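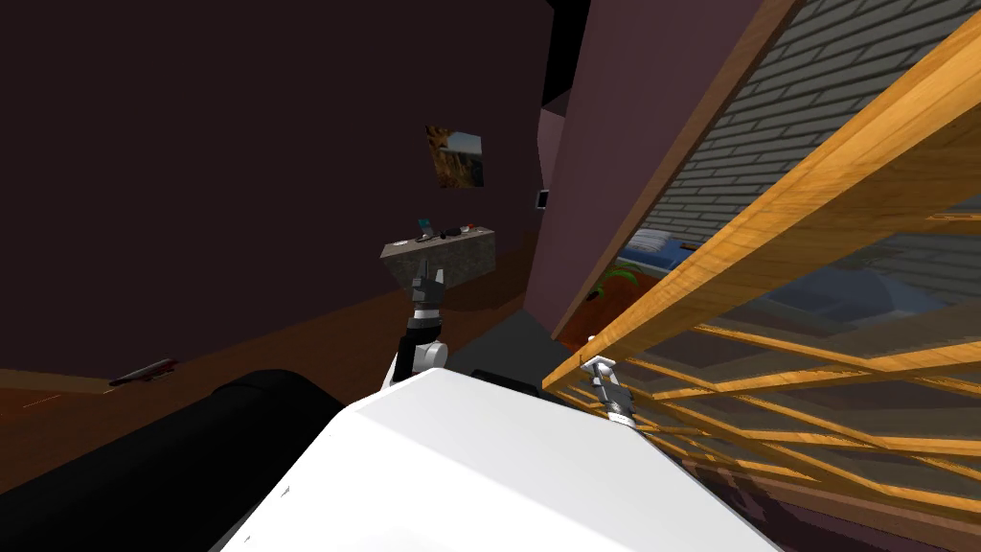 ## Two arms, one weekend, zero patience

May 2023

OK quick one because I have to be out of the door soon. Been re-doing the setup on the simulated two-arm robot, the one I keep in the apartment scene. Kourosh Vahidi asked me what I changed and I typed half of it in a chat and then figured, blog. So.

First thing - arm home poses. I had both arms starting from the same mirrored pose and it was dumb. Elbows swinging through furniture. Now each arm gets its own start file, left one parks high, right one parks close to the body. Called the new config Skitel. No reason for the name, needed a folder.

Second thing, joint limits. Copied them from an old setup (Malell, if you read the September post) and the wrists were wrong by 15 degrees on one side. Fifteen! Spent a whole evening blaming the planner. Fixed the numbers, restarted, fine.

Then contacts. Thin wood parts are the worst. Slats, window bars, anything skinny. The finger goes up to it, touches, and either sinks in or the whole arm starts buzzing. What I did:

- smaller physics step
- friction up on the pads only, leave teh rest of the finger alone
- grip force down to 20, was 100
- slow down the last bit of the approach

The grip force was most of it. I had 100 in there from who knows when.
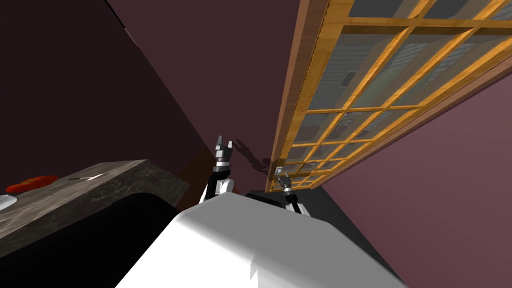 *Right gripper up by the bottom edge of the window frame, left one raised.*

I like the window for reach tests. Long straight wooden edge, easy to tell if the fingers are lined up with it or not. Also the counter is right there, so if the left arm does something stupid I find out fast.

Still to do on the reach side: the right arm gets lazy with the forearm and tucks in too close to the torso. Collison margin is probably too small. Tried 19 mm and then the planner refused half my targets so I put it back. Will look again when I'm less tired.

Now the fingers. 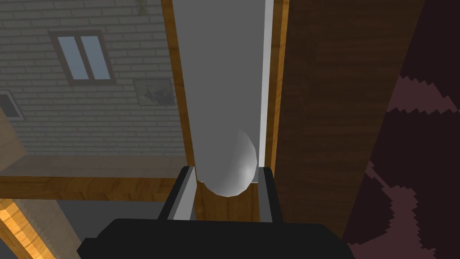 *2 min read from here, sorry*

Pads. Pale gray inside faces on the dark fingers, and I want the gray cylinder to come down between them without clipping either one. So I line up the view from the gripper first, open wide, go in slow, then close. Check both pads are flat to the thing before you touch force again. If one pad leans, fix the finger angle in the config. Do not "fix" it with more force, I did that for weeks.

Other stuff, no order:

- save the config before every run. Lost one Saturday, still mad
- zero the fingers after every reset, they drift a hair
- keep the old Malell files, I keep needing them

Next up is moving all this to the second scene, Dehghan, which has more doors. Ok gotta run, comments are open if your pads are buzzing too.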